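4. Setting up your Skokura label printer

If you've come straight from section 3, your printer is unpacked and the roll is in. If you skipped ahead (I would have!), go back and load the roll first, as nothing in this section works with an empty printer.

I wrote this part at my own kitchen counter with the printer next to me, doing every step as I typed it. It took me most of a Thursday evening, mainly on account of the Wi-Fi. You should be a lot quicker.

4.1 Connecting to power and Wi-Fi

1. Plug the power brick into the wall, then the small round plug into the back of the printer.
2. Hold the front button until the light blinks white. Let go.
3. Open the Brolteto app on your phone and tap Add Printer.
4. Pick your home network and type the password. Watch your capitals – I got mine wrong twice.
5. Wait for the light to turn solid green.

Note: The printer only talks to 2.4 GHz networks. If your router shows two names, choose the one without the 5 at the end. If it shows just one name and the light keeps blinking, move the printer into the same room as the router and try again from step 2.

Caution: Don't pull the plug while the light is orange. It's saving its settings, and if you cut it off there you'll have to do the full reset in section 7.

4.2 Your first test label

1. In the app, tap Tools, then Test Label.
2. Press Print. A short label comes out with a box and a row of bars on it.
3. Check that all four sides of the box are there.
4. Tear the label off by pulling down and toward you.

If the left side of the box is missing, the roll is sitting too far over. Open the lid, slide the guide in until it just touches the paper, and print another one. I like to keep my first good test label stuck inside the lid so I've got something to compare with later on.
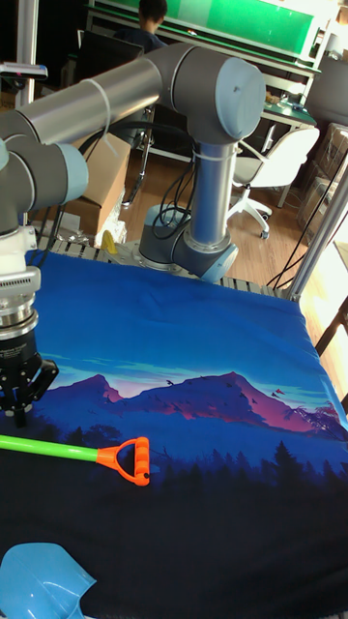

Brodie Ngata
Setup guides and customer help, Drodis

4.3 Getting the darkness right

Labels for the pantry can be pretty light and still be easy to read. Freezer labels and anything with a barcode need to be darker. The slider is under Tools, then Darkness, and it starts in the middle.

1. Move the slider one notch to the right.
2. Print a test label.
3. Look at the smallest text. If the letters are filling in, go back a notch.
4. Tap Save.

Note: Vasylenko matte rolls need one notch more than the glossy ones. When you change rolls, do the test again before you print a big batch – I once ran a whole sheet of spice names so pale I had to do them all over.

Caution: The strip under the lid gets hot after a long run. Let it cool before you change the roll or wipe anything.

4.4 If you see an error code

201: The lid isn't closed. Press on both corners until they click.
127: The paper is jammed. Turn the printer off, open the lid, and ease the roll backward.
390: The app has lost the printer. Close the app, open it again, and tap Reconnect.

If a code keeps coming back, write it down along with the light color and go to section 7.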